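Starari Pair: two hand-held grippers for recording household work

Product page, updated 2025-06-27
Sold by Poneritz. Rental service by Arruda.

Overview

The Starari Pair is a set of two hand-held grippers with which a person can record two-handed work in an ordinary home. The operator holds one gripper in each hand and does the job with the fingers of the tool in place of their own. Each gripper keeps its own camera view and its own record of how far the jaws are open. After the session, the two records are joined on one time line and can be used for training a robot arm with a similar jaw.

We have made single grippers before, under the name Tarkine. Many customers asked us for a pair, especially those who work with clothes. Folding a shirt with one hand is possible, but few people do it that way, and the motion that is learned from it looks strange on a robot with two arms. The Starari Pair was designed by Tae-yang Bae and Gonçalo Vieira with this kind of task in mind.

What is in the box

Two grippers, each with a number label and a QR code
Two sets of yellow fingers, already mounted
One spare set of fingers
Two charging cables
One calibration card
One screwdriver for the finger screws
Printed quick guide (English and Portuguese)

The case is not included. Most customers carry the pair in a normal backpack, with a towel between the two tools. If you prefer a hard case, please write to us and we will tell you the inside measures.

The grippers

The body is black and has a rounded rear plate. The fingers are yellow, which makes them easy to separate from the background in the recording, also when the thing in the jaws is dark. They are fixed with screws and can be changed by the operator in a few minutes. We recommend to change both fingers of one gripper at the same time and to make the calibration again after it.

The label with the QR code must stay clean and readable. The software reads it at the beginning of each session to know which gripper is which. If the label is scratched, ask for a new one with the same number. Please do not print it yourself, as the size of the code is important.

Working with clothes

Clothes are the most difficult task that we support, and also the one most often asked for. A cup has the same form before and after you take it. A pair of trousers has a new form every time, and when they are black it is hard even for a person to find the waist in a video. For this reason the view of the camera is very wide. It takes in the garment, the surface under it and a large part of the room, and in many moments also the other hand.

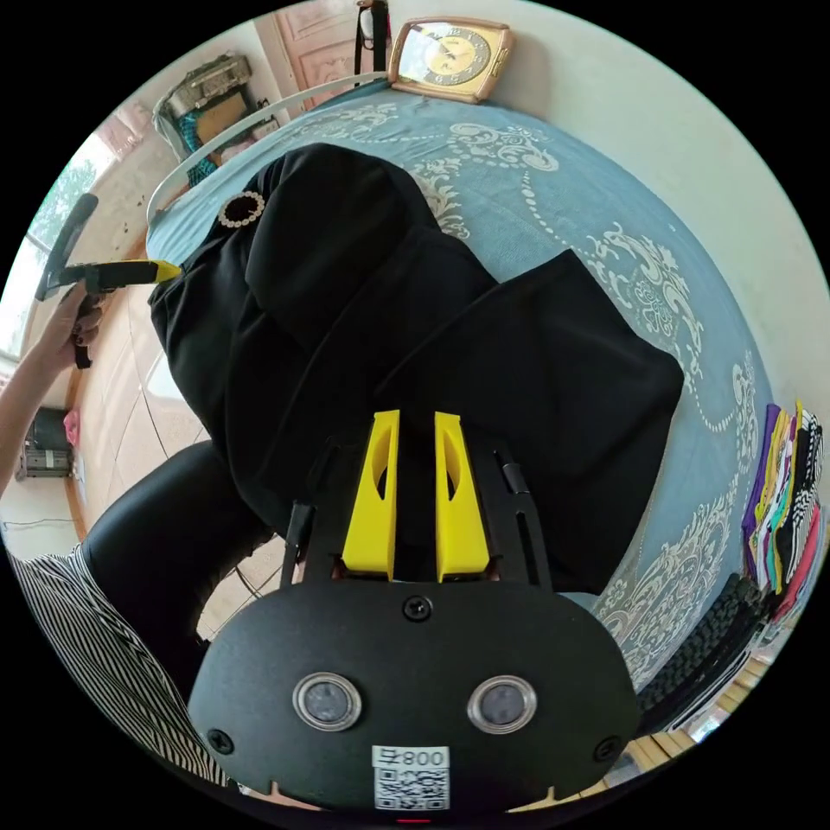
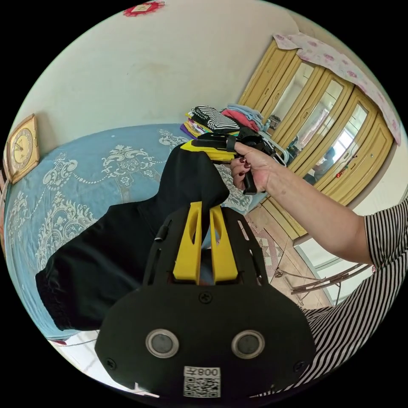
Dark clothing handled over a patterned bedspread, with a gripper in each hand.

For good recordings of clothes we advise the following. Choose a surface with a color different from the garment. A bed is fine, and a table is also fine if it is wide enough to lay one sleeve or one leg fully open. Start every recording with the garment in a different state: once folded badly, once thrown down, once inside out. If all the recordings start from the same neat position, the robot will learn only this position.

Hangers deserve a special word. The jaws can hold a thin wire hanger, but it can turn between the fingers when the weight of a garment comes on one side. Hold it close to the hook, and move slowly until you know the feeling. It is also possible to hold hangers in the fingers of the hand together with the handle, so they are near when you need them. Some operators like this and some find it tiring. We suggest that you try both ways before you start the real session.

Long nails are no problem for the handle. Rings can be one, so please take off large rings.

Software

The grippers are delivered with the Starari desk program for Windows and Linux. It copies the recordings, joins the two sides and shows them next to each other. You can cut the beginning and the end, mark a failed attempt, and write one line of text to each recording. The program works without an internet connection, which is important to customers who record in private homes.

One limit should be known before buying. The internal memory keeps nearly 100 minutes on each gripper. When one side is full, both sides stop, and the operator hears a tone. We are preparing a version with a larger memory for July. Owners of the present version can send their grippers for the change, and will pay only the shipping.

Privacy in the home

A wide view sees many things: shelves, windows, mirrors, persons who sit in the room. Mirrors are the point most often forgotten. Please ask every person in the home for permission, and not only the operator. The desk program can blur faces, but it does not find every face, and a small reflection in a wardrobe door can be missed. The recordings should be looked through by a person before they are shared with a third party.

Comments from customers

"We recorded 152 folding sessions in four apartments. Two fingers were worn at the end and we changed them. The joining of left and right was correct in all sessions except one, where the operator had started to work before the tone." Benvinda Moreira

"The grip is good for a hand of middle size. For my hand the handle is a little short, and after one hour I feel it in the thumb. I would like to see a longer handle as an option." Gonçalo Pinheiro

We have passed the second comment to the design team. A longer handle is being tested now, but we cannot promise a date for it.

Buying and renting

The Starari Pair costs 2000 euros, without tax. A spare gripper for an existing pair can be ordered, but it must be matched to the other one in our workshop, so we need your pair for some days.

If you need the tools only for a short project, Arruda rents the same pair for 100 euros per day, with the desk program included. The renter receives it charged and calibrated. A short introduction by video call is part of the rental, and is usually given by Gonçalo Amaral.

Warranty is two years for the body and the electronics. The fingers are wear parts and have no warranty, except when they arrive broken.

Care

Wipe the body with a dry cloth. The two round windows on the rear plate can be cleaned with the same cloth that you use for eyeglasses. Do not use alcohol on the yellow fingers, as it makes the surface hard and the grip on smooth fabric becomes worse. Lint collects at the base of the fingers when you work with knitted clothes, and should be taken out with a soft brush at the end of the day.

For questions about an order, please write the numbers of both grippers in your message.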